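Capítulo 4
Recepción y clasificación de piezas en el almacén

Contenidos del capítulo
4.1 El punto de recepción
4.2 Contenedores de plástico y embalaje de cartón
4.3 Piezas sin embalar
4.4 Registro de entradas
Actividades

Al terminar este capítulo, el alumno sabrá preparar un punto de recepción, separar las piezas del material de embalaje y anotar una entrada en la hoja de registro.

4.1 El punto de recepción

Toda mercancía que llega a un almacén pasa primero por el punto de recepción. En los almacenes grandes es una zona señalizada junto al muelle; en los pequeños puede bastar una mesa y unos metros de suelo despejado. El almacén de recambios Kudstead, que servirá de caso práctico en este capítulo y en el siguiente, pertenece al segundo grupo. Recibe hasta 81 bultos por semana y guarda 800 referencias, casi todas de carrocería y accesorios.

Elvia Zavala, encargada de recepción, trabaja con un solo ayudante, Bence Balogh. Entre los dos descargan, comprueban los albaranes y reparten las piezas por las estanterías. El orden de las tareas es siempre el mismo: se cuenta lo recibido, se compara con el albarán y se firma. Solo después se abren los paquetes.

4.2 Contenedores de plástico y embalaje de cartón

Un contenedor de plástico rígido, sin tapa, es el recipiente más práctico para mover piezas desde la recepción hasta la estantería. Se limpia con un paño, soporta bien los golpes y permite ver el contenido desde arriba. Conviene que sea de color claro, sobre todo cuando se manejan piezas oscuras.

El cartón cumple otra función. La caja de envío protege la pieza durante el transporte y lleva los datos del remitente, por lo que no se tira hasta cerrar la entrada. Las planchas sueltas se aprovechan como base o como separador.

En un mismo contenedor pueden viajar una plancha de cartón ondulado, una pieza de plástico negro brillante y una caja de envío con el logotipo de SF, colocadas una al lado de otra. 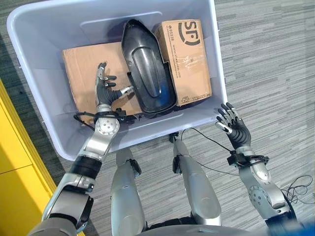
Las cajas se dejan con los datos de envío a la vista, para poder leerlos sin sacarlas. Si hay que apilar contenedores, el contenido no debe sobresalir del borde.

4.3 Piezas sin embalar

Las piezas de plástico con acabado brillante se rayan con facilidad. Se cogen por los cantos, con las manos limpias o con guantes finos, y no se arrastran sobre el fondo del contenedor. Cuando una pieza tiene forma curva o acaba en punta, se apoya sobre su lado más estable y se comprueba que no se balancea.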